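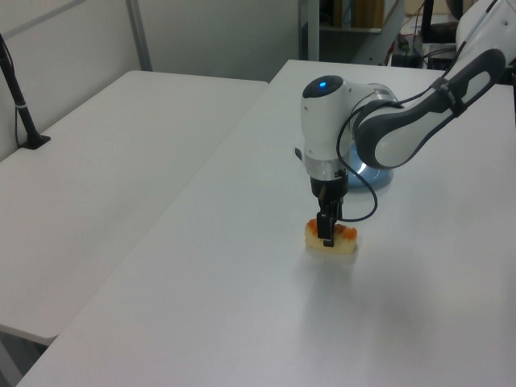

Speaker notes: Keeping a crossing open
Pirjo Mustonen

Opening

Thank the hosts. Say that I worked on the civilian side of the Sarnau monitoring mission, in the liaison office, and that I'm speaking for myself today.

The talk is about one border crossing and the agreement that kept it open. I will not go over how the conflict started. There are people in the room who know that part better than I do, and it would use up the time.

Check that everyone in the back can hear.

Slide 1: The map

Point out the river, the road and the two towns. Sarnau is on the west bank. Cirnulgate is the crossing itself, a bridge with a customs yard on each side. Before the closure it was the only paved route for trucks in that valley. The next bridge is in the mountains and is shut by snow for much of the winter.

People on both banks have family on the other side. Many farm land on the other side too. Say this early because it explains why local pressure to reopen came from both towns at once.

Slide 2: What was agreed

The text is short. Article 2 is the one that matters here. It says the crossing shall be open to "civilian persons and ordinary goods" during daylight. The phrase "ordinary goods" was left undefined on purpose. The drafters could not agree on a list, and the talks had already stalled over it once.

Read Article 2 aloud. Pause.

Both sides signed on 24th December. The first trucks did not cross until weeks later, and in those weeks each side published its own list of what it thought ordinary goods were. The lists did not match. Fertilizer was on one and missing from the other. So were batteries, pipe, and most kinds of radio.

Slide 3: The liaison office

Explain who was in it. 12 staff from outside the region, plus an officer named by each side. We had no power to stop a truck or to let one through. We could look at the papers, write down what happened, and call both commands on the same line at the same time.

The joint phone call was the most useful thing we had. Before it, each command heard about an incident from its own people only. By the time they spoke to each other, they were arguing about two different events.

If asked: calls were not recorded. Both sides insisted on that. We kept a written note, read it back at the end, and both officers initialed it.

Slide 4: Incidents

Show the chart. In the first year we logged 567 incidents at Cirnulgate. In the second year, 356.

Be careful with this. The drop looks good, but we changed the reporting rule in July of the second year. After that, a delay under an hour was no longer written up as an incident if the truck got through the same day. I can't say how much of the drop comes from the rule and how much from things getting better. I have seen the chart used in briefings without that note.

Most incidents were about paperwork. A stamp in the wrong place, a driver's name spelled two ways, a load that weighed more than the form said. Shots were fired near the bridge on a handful of days. Those took up nearly all the press coverage.

Slide 5: Jaridex

Jaridex was the shared log. Both sides could read all of it and neither could change an entry after it was closed. They could add a comment, and the comments are often more interesting than the entries.

It was slow to get going. One side would not accept a server on the other's territory, so for several months we printed the entries and carried them across the bridge in a folder. I think this did some good. The officers met every morning to hand it over, and they got used to talking.

Skip the screenshots if short of time.

Slide 6: The Koutsoukos paper

This was an internal paper on widening the agreement to cover overnight traffic. It is named after the hotel where it was written. It proposed lights on the bridge, a second shift, and a short list of goods that both sides would accept without question.

The short list was taken up. The rest was not. Night opening meant lighting up positions on both banks, and neither command would have it. We should have asked them about that before writing twenty pages.

Slide 7: What I would do again

Put the joint call in the text of the agreement. Ours rested on custom, and it stopped for nine days when one officer was replaced.

Leave the hard word undefined if that is the only way to get a signature, but name the people who will meet to work it out, and give them a date.

Publish the counting rule next to the count.

Hire local interpreters on long contracts. Ours were on monthly ones and we lost good people to the trucking firms, which paid better.

Questions

Likely to come up: sanctions (refer to the legal adviser), the fuel convoy case (still under review, no comment), whether the model would work at a sea port. On the last one, I don't know. A port has more owners and more paper, and I have only worked on a bridge.

Copies of Article 2 are on the table by the door.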